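Projects > Urthorpe > blocks-on-squares > README

# Urthorpe Blocks on Squares

Welcome! This folder holds the notes, floor plans and pictures for our toy block sorting and placing activity, which is played on a tan floor marked off with blue tape. If you like studded plastic blocks as much as I do, you are in for a good time.

Maintained by Nyokabi Shirima. Last big cleanup: Tuesday, November 29, 2022.

## What's in the folder

- `layouts/` has the starting layouts, one per text file, 91 of them so far
- `pictures/` has stills taken during play
- `blocks.csv` is the block list (color, footprint, how many studs)
- `tape.md` explains how to lay the tape if you want your own floor
- `old/` is the Ernach version, kept because a few people still use its numbering

## The floor

I love the floor more than I should. It started as a plain surface at Ernach with pencil lines on it, and everyone kept rubbing the lines out with their sleeves. Blue tape fixed that in one afternoon. The squares are large on purpose, so a block can land crooked, or well off center, and still clearly belong to one square. A block that sits on the tape belongs to no square and is written down as `line`.

Squares are named by where they are ("upper left center", "right of the right center line") and we stopped using letter and number codes in July. The plain names are longer to type but new people get them right away, and I haven't had to fix a swapped row since!

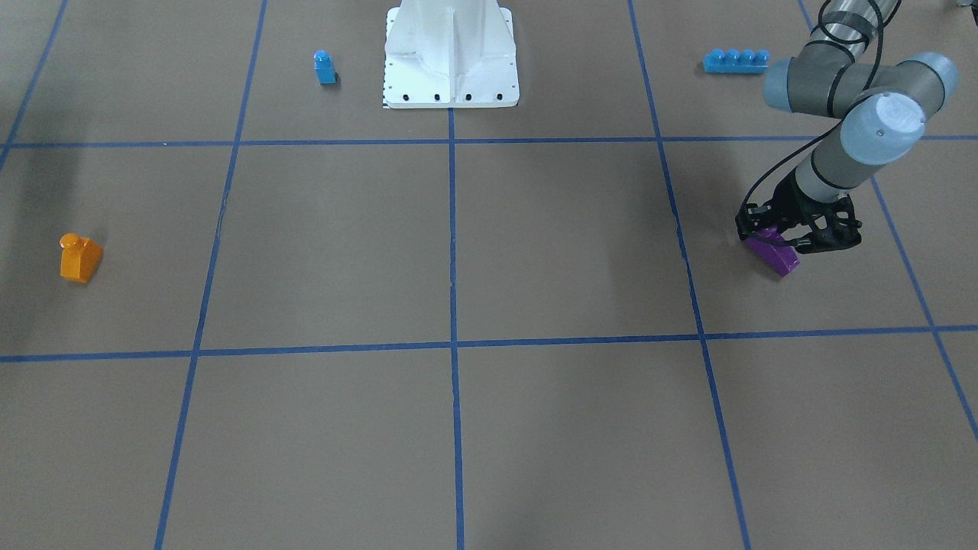
Small blocks are the fun ones. A 1×1 column can stand up on its end or lie down flat, and those are two different entries in the layout files, so please look twice before you write one down. We use `up` for standing with the stud on top and `flat` for everything else. Tilted blocks get `tilt`, plus the direction the lowest corner points if you can tell. If you can't, leave that column empty.

Shadows fooled me a lot at first. A dark patch next to a short block can look like a second block when you are going fast, and I had to redo 20 layouts from the Sudcombe batch for exactly that (worth it, they are lovely layouts).

## Layout files

Each line is one block:

 color, size, pose, square

For example:

 blue, 1x1, up, upper left center

Colors are the everyday words. Purple is purple, even if you think it's more of a plum. The Rweyemamu list had 5 names for what turned out to be the same green, and merging them was a whole weekend.

Leave `size` blank when part of the block is covered up. Guessing by color doesn't work, as several colors come in more than one size.

## Laying your own tape

Start with one long strip down the middle, then work outward and do the cross strips last. Press the crossings down hard. Nearly 30 minutes is plenty for the whole thing if you have a second pair of hands. Old tape leaves a sticky edge that blocks catch on, so pull it all up and start fresh instead of patching.

## Known problems

- Some early layouts still say `violet`. Read it as purple.
- `tape.md` has no drawing yet. It's coming!
- A few pictures in the Sudcombe batch have no matching layout file.
- `old/` uses rows counted from the bottom.

## Adding a layout

Put it in `layouts/`, name it with the next free number, and add your initials on the last line. Odd little arrangements are very welcome, especially ones with blocks standing close to the tape.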